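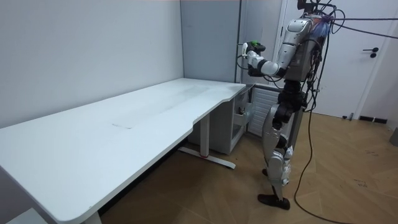
Page last changed: September, 4:40 p.m.

Search this site Go

Print this page | E-mail this page

Progress report to the Omden Fund: the Pravaven arsenal ledgers

Hi all, it's me again with the news from the ledger project, and there's a lot of it this time! When I last wrote we had the foundry books scanned and not much else. We've now transcribed 400 pages, which takes us through the musket repair accounts and into the bayonet contracts (my favorite part, I admit).

The handwriting is still the slow bit. One clerk wrote his sevens like ones, so I went back and rechecked every barrel tally in his section. It cost me a week. Abhishek Lodhi did the same for the powder receipts and found 24 entries we'd read wrong.

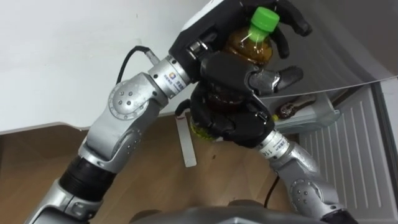 Two arms and a bottle with a green cap.

On money, we're fine. The Trullar scanner rental came in under what I'd budgeted, and I'd like to move the difference over to binding repairs, if you're okay with that. Seven volumes have loose spines and I don't want to open them flat again until they're fixed.

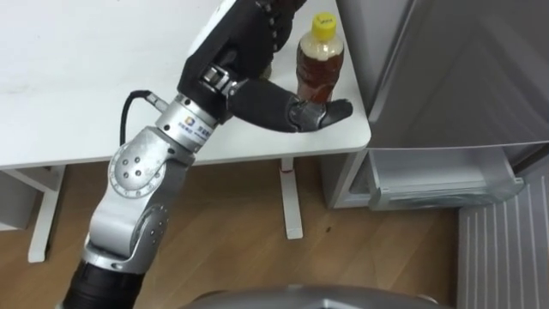
The lockplate stamps are the other thing I promised you. We've matched 40 of them to names in the wage book, and the Yoshida collection has offered to let us check theirs next. I'd love to say yes before winter. Could you let me know?

Comments (3)

Marlin_k: Any sign of the 2nd bayonet contract?

oldflint: Great stuff, please post the wage book pages!

TessaR: Sevens like ones, ugh. My great-grandfather did that too.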